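Bench arm for a small lunch prep kitchen: buy, lease or wait?
Wurnaretti Forum > Equipment & Budgets

stonepot_411
Posted 2nd April

Hello all, and sorry in advance for the long post. We're trying to settle next year's equipment budget and I've been handed the job of working out whether a small bench arm belongs in it. The work would be light pick and place, mostly getting dumplings into steamer baskets, and I'd like to practise on toy food well before we let it near a real kitchen.

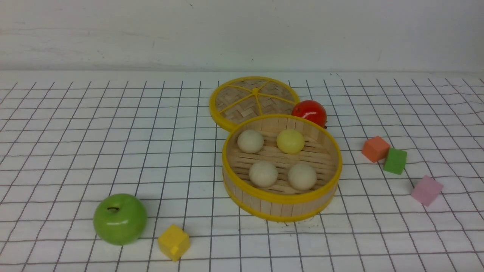 So far I have a quote from Stonis for an arm and gripper, with 30 days to accept, and Tichý will lease us something similar if we sign for 2 years. My heart says buy (I do love owning a thing outright!) but my spreadsheet is less sure.

gumleaf_jan
Lovely to see someone planning early. My advice is to budget for the bits nobody quotes — spare fingertips, mounting, and above all cable management. We left that line out and paid for it in November, when a snagged lead had us stopped until the new one came.

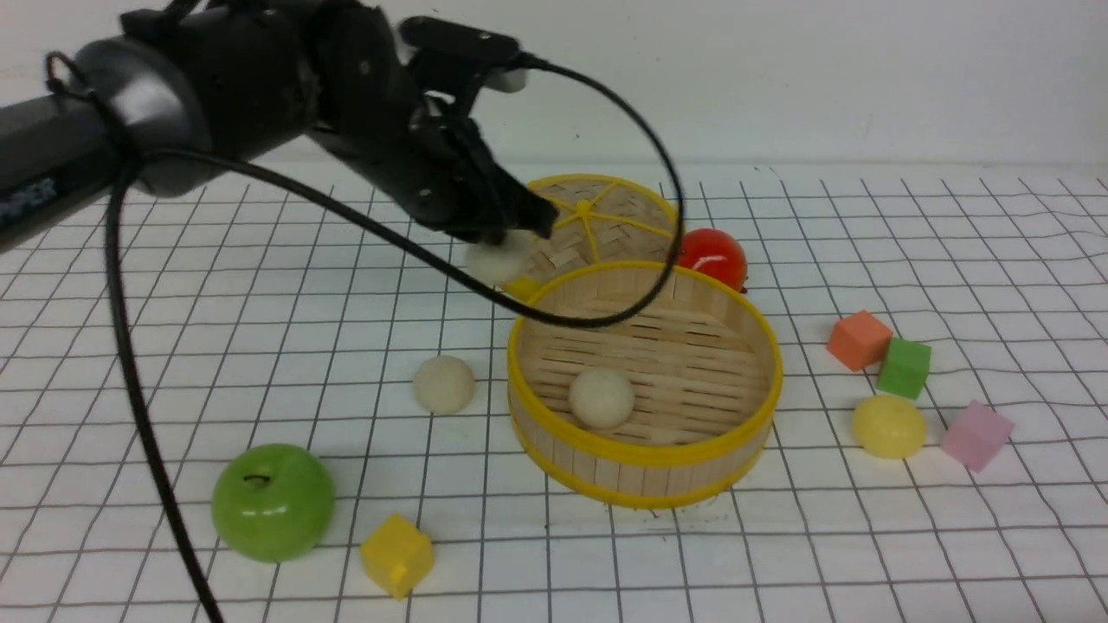

Cream ball in the gripper, cable looping over the open basket.

You'd want that cable clipped back along the arm before you do any long runs, I reckon. A decent set of clips and sleeves cost us $158 and I'd happily pay it again.

Grirasow
I'll disagree with the buying, kindly meant. Lease first. You don't know yet whether two fingers will suit real dough, which is a much softer and stickier customer than a toy, and if you end up wanting a suction cup or a soft gripper you'll be glad the arm isn't yours.

gumleaf_jan
Fair point about the dough, but the gripper comes off! Two years of lease payments is a lot to spend on keeping your options open. I'd sooner own the arm and swap the end of it.

stonepot_411
Thank you both, that's given me plenty to chew on. I've redone the list for our meeting and would be glad of any corrections:

1. Ask Stonis to price the arm and the gripper separately, and get the cable kit onto the same quote. 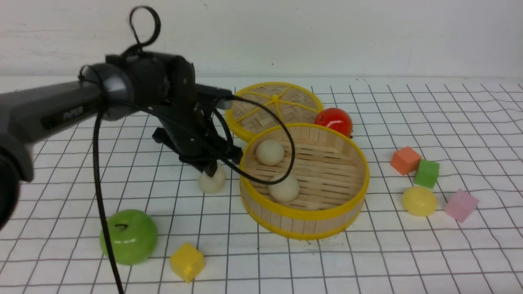
2. Ask Tichý whether the lease lets us change grippers partway through.

3. Put aside something for training, as there are only a few of us and we all want a turn.

Grirasow
Add cleaning to that. Ask both of them what can be wiped down and with what.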